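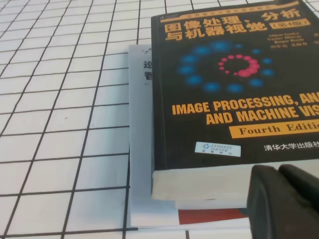
画像処理基礎 第3回 講義ノート
空間フィルタリングと平滑化
担当：Sevim Oral
最終更新：2024年9月5日

3.1 前回の補足
濃度変換は画素ごとの演算であり、出力は同じ位置の入力値だけで決まる。今回扱う空間フィルタリングでは、注目画素とその近傍の値から出力を求める。ヒストグラム平坦化の導出は前回の資料を参照のこと。

3.2 線形フィルタ
入力画像を f(i, j)、フィルタ係数を h(m, n) とすると、出力 g(i, j) は次式で与えられる。

g(i, j) = Σm Σn h(m, n) f(i + m, j + n)

和は m, n ともに −w から w までとる。フィルタの一辺は 2w + 1 画素で、必ず奇数になる。上式は厳密には相関であり、畳み込みでは f の引数が (i − m, j − n) となる。係数が原点対称であれば両者は一致する。教科書やライブラリによって定義が異なるので、非対称な係数を使う場合は符号を確認する。

3.3 平均値フィルタ
全係数を 1/(2w + 1)² とする。係数の和は1で、一様な領域の明るさは変化しない。3×3 の近傍が次の値をもつ場合を計算する。

41 41 41
41 129 41
41 41 41

総和は 8 × 41 + 129 = 457、出力は 457/9 ≒ 50.8 となる。孤立した明るい点は弱まるが、周囲の8画素にも影響が広がる。エッジについても同様で、段差は幅 2w + 1 に応じた傾斜に変わる。

3.4 ガウシアンフィルタ
係数を exp(−(m² + n²)/2σ²) に比例させ、総和が1になるよう正規化する。2次元のガウス関数は変数分離形であり、水平・垂直の1次元フィルタを順に適用すればよい。一辺21画素の場合、1画素あたりの乗算は 21² = 441 回から 42 回に減る。σ に対して窓が狭すぎると裾が打ち切られ、近似が悪くなる。

3.5 メディアンフィルタ
近傍の値を昇順に並べ、中央の値を出力する。3.3 の例では出力は 41 である。非線形処理のため、周波数特性による解析は適用できない。ごま塩雑音に有効だが、細線や角は失われやすい。

3.6 平滑化とぼけの区別
平滑化は処理として加えるもの、ぼけは撮影の過程で生じるものを指す。後者のうち、露光中の相対運動によるものを動きぼけという。等速直線運動の場合、点拡がり関数は運動方向に沿った線分となる。運動方向の高周波成分が減衰し、それに直交する方向の成分は比較的保たれる。

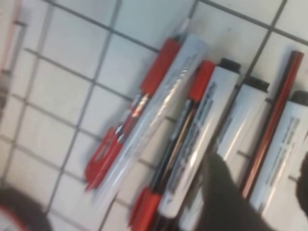 図3.1 動きぼけを含む画像の例（タイル面上の筆記具）

復元にはウィーナフィルタなどを用いる。点拡がり関数の推定が前提となるため、第7回で改めて扱う。

3.7 画像端の処理
端では近傍の一部が画像外に出る。主な方法は、ゼロ埋め、端の値の複製、鏡映、周期的拡張である。ゼロ埋めでは周縁が暗くなる。一辺 398 画素の正方形画像に 21×21 のフィルタを適用し、端を計算しない場合、出力の一辺は 378 画素となる。

演習
(1) 3.3 の近傍で、中央の値を 398 に置き換えたときの平均値フィルタとメディアンフィルタの出力を求めよ。値域の制限は考えない。
(2) 3×3 の平均値フィルタを2回適用した結果と等価な 5×5 のフィルタ係数を示せ。
(3) 平均値フィルタが変数分離形であることを示せ。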